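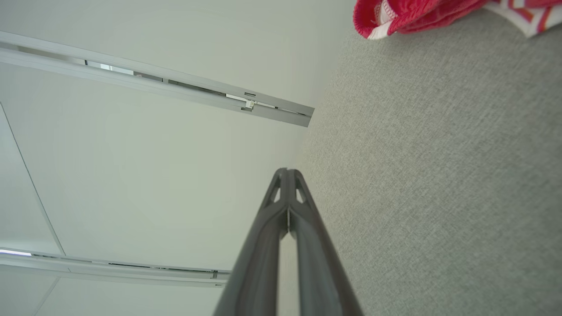
Pre-run inspection, two-arm folding station
Gripper comparison: finger set Filtonier against finger set Mevberg
Filled in by Luminița Manole, checked by Gheorghița Moldovan
March, morning session, started 9:40

Please write OK, NOT OK or N/A after each point, and a comment if it is not a plain OK. A point without a comment will be read as OK by the next person.

Section 1. Before power

1.1 Emergency stop is within reach of the operator's chair. OK
1.2 Emergency stop was pressed and released, controller shows the fault and clears it. OK
Comment: The Warer controller needed two presses on the reset to clear. It did the same last time. I have written it in the log again.
1.3 Floor is free of cables in the walking area. NOT OK, then OK
Comment: The extension lead was lying across the way to the door. Moved behind the table and taped.
1.4 Work surface is fixed and does not move when pushed by hand. OK
1.5 Fabric cover is tight, no wrinkle that a finger tip can catch. OK
Comment: Cover is tight in the middle. At the back it is a bit softer, please do not place garments there for the grip test.

Section 2. Fingers and brackets

2.1 Fingers close fully and the tips meet side by side. OK, both arms
Comment: Check it from the wrist camera view as well as by eye. A thin line between the fingers lower down is allowed, a gap at the tip is not.
2.2 Screws of the finger base are tight. OK
Comment: One screw on the Mevberg set took a quarter turn. I would like to look at it again after 100 cycles — it is the same screw that Mahmoud reported.
2.3 Edges of the fingers have no burr. OK
Comment: Tested with a piece of old stocking, drawn along each edge. No thread was caught.
2.4 Bracket has no crack. Left (green) OK, right (white) OK
Comment: The brackets are not the same shape. Do not exchange them between the arms, also not for a short test.
2.5 Closing force limit is set the same on both arms. OK
Comment: Value 300 in the controller menu. The number is in controller units, so please do not write newtons in the report.

Section 3. Cables and connectors

3.1 Teal connectors are pushed in to the end. OK
3.2 Small green light on the left gripper is on after power. OK
3.3 Cables have enough slack when the wrist turns 90 degrees to each side. OK left, NOT OK right
Comment: On the right arm the black cable became tight in the last part of the turn. I loosened the clip at the forearm and repeated. Now OK, but I ask Gheorghița to confirm.
Answer G.M.: Confirmed, repeated three times, cable stays free.
3.4 Thin wires near the joint are not pinched. OK
Comment: The orange and red wires on the right side are a little exposed. A sleeve is ordered.

Section 4. First contact with cloth, slow speed

4.1 Garments are free of pins, coins and hard buttons. OK
Comment: Red t-shirt with white hem and red folded garment with striped waistband. Pockets felt by hand where there are any.
4.2 Approach to the hem is made at slow speed, one hand of the operator on the stop. OK
4.3 Finger tips touch the cloth without pressing hard into the table. OK
Comment: Keep the finished piece to the right side, beyond the right gripper. The crumpled shirt lies in the middle, nearer to the left one.

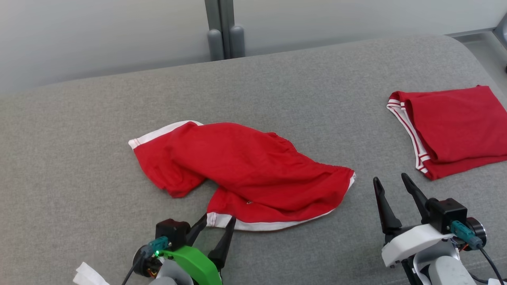 Section 5. Comparison run

5.1 Same start position is used for both finger sets. OK
5.2 Failed grips are logged with the reason. OK
Comment: Use the words "slipped", "missed" or "took two layers". Last month we had eleven different words and it was not possible to compare anything.
5.3 Wear of the tips is checked at the break. OK
Comment: The Filtonier set has now over 1000 closings and I see only some polish at the tip. The Mevberg set is newer, so please do not judge the wear yet.
5.4 Motors are not too warm to hold a finger on. OK

Section 6. Release

Station may run at slow speed: yes
Station may run at normal speed: only after point 2.2 is looked at again
Open points: reset on the Warer controller (1.2), sleeve for wires (3.4)
Signed: L. Manole, G. Moldovan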